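The Pink One
By Tươi Lò
13/02/2004

Print this story | E-mail this story

The cushion arrived in October, and by the end of the week my husband had moved it eleven feet.
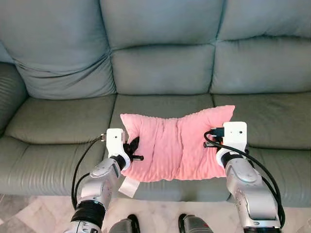 I know the distance because he put it on the floor of the hall, next to the shoes, and I walked it back. The sofa was green, a soft gray sort of green that the man at Fernier had called sage in a tone that made me lower my voice. It was leather. It had cost 900 dollars after the discount, and for three years we had sat on it with our hands in our laps. Then I went out for lightbulbs and came home with something pink.

"What's it for?" said Tanguy.

"It's a cushion."

"I can see that."

"You put it behind your back."

"My back's fine," he said, and went to lie down on the bedroom floor, where he spent most evenings that fall on account of his back.

I should say that I didn't love the cushion either, at first. In the store it had been coral. Under our lamp it was the color of canned salmon, with ribs running all the way down it like corduroy that had been to finishing school. It had a care label as long as my thumb, which always managed to be hanging off the front no matter how you set the thing down. The label gave washing instructions in six languages and a little drawing of an iron with a cross through it. Who irons a cushion? Tanguy's mother, as I learned at Christmas.

But I had said it was staying, in front of a witness (the Skarnotov boy from downstairs, who had come up about the drip), and so it was staying.

We settled into a routine. In the morning I took it by both ends and squeezed, the way my aunt used to, and set it in the left corner of the sofa with one point sticking up. In the evening it would be somewhere else. Tanguy never hid it. He would have thought that childish. He relocated it. I found it on the dryer. I found it on the chair in the hall where we kept the phone books. Once it was in the bathtub, dry, sitting up at the faucet end with an expectant look.

"It was in the way," he said.

"Of what?"

"I was reading."

"In the bathtub?"

"On the sofa. Then I thought I might take a bath."

I let that one go by. When you've been married to a man from Mondbridge for nineteen years you learn which conversations have a floor to them.

In January his mother came for four nights and stayed nine. She is a small woman and she sat on the sofa the way she sits on buses, at the very front, holding her purse. On the second morning she picked up the cushion, turned it over, read the label in what I believe was Portuguese, and put it behind her.

"Now that," she said, "is the first comfortable thing in this apartment."

Tanguy was in the doorway with the coffee. I've seen him get bad news from the bank and from a dentist, and neither time did he look like that.

"It's kind of loud, Mama."

"It's pink. Your father had a pink chair."

"He did not."

"Before you. He sat in it until the springs went, and then he sat in it some more. I cried when they took it away." She drank her coffee. She didn't look like a person who had ever cried over a chair. "You should get another for the other end."

After she left, the cushion stayed where it was for a while. I squeezed it mornings out of habit. The ridges had begun to go flat in the middle, in the shape of a small firm woman, and no amount of punching brought them back. I found I was a little annoyed. I'd been coming home every night to look for it, and now there it would be, in the left corner, with its label out.

Then last week I came in from work and the corner was empty. I put down my bag and checked the dryer, the hall, the tub. I even looked on the balcony, where it was raining on the geraniums.

He was on the bedroom floor with his eyes closed and his knees up. The cushion was under his head.

"Don't say anything," said Tanguy.

I said the drip was back, and did he want rice or noodles.

"Noodles," he said. Then, when I was nearly to the kitchen, "How much was it?"

"Why?"

"I'm just asking how much it was."

"They had one left," I said. "In brown."

I could hear him thinking about it all the way through the onions.

Print this story | E-mail this story

Recent fiction
- The Skarnotov Drip
- A Lamp for Mrs. Oakes
- Nine Nights in Mondbridge
- What We Did With the Piano
- Apartment 392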